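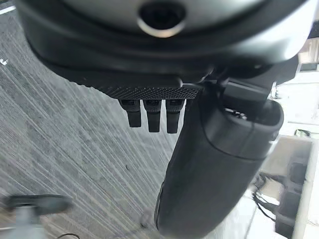 Section 6: Setting Up Your First Team Check-In

Welcome to the part of Mernenus we enjoy most! A good check-in gives quiet coworkers a way to speak up and gives managers fewer surprises.

1. Open Teams and choose New Check-In.
2. Type a name people will recognize, such as "Monday catch-up."
3. Add your team members. A check-in holds up to 10 people.

Note: Larger teams can be split into groups, and each group keeps its own history.

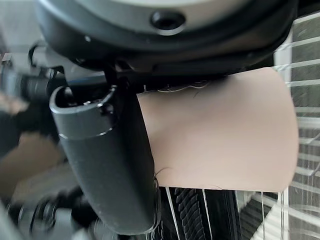

4. Pick your questions. Start with two or three – you can always add more later.
5. Under Privacy, select Named or Unnamed answers.

Caution: This setting locks once the first answer comes in. Talk it over with your team before you save.
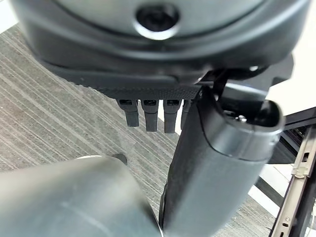

6. Choose a day and time, then press Send Test. The test goes only to you.
7. Read it on your phone as well as your computer. Long questions look even longer on a small screen!

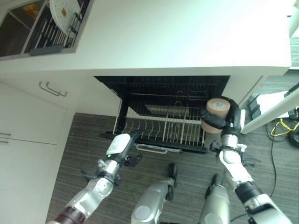 8. Press Start. Answers show up in your Inbox as people send them.

Tip: Reply to every answer in the first round, even with a quick thank-you. Aoife Lynch's team at Sesalside did this and went on to write much fuller answers by October.

To pause a check-in, see Section 7.

Mernenus User Guide | Questions? Contact the help desk | Back to top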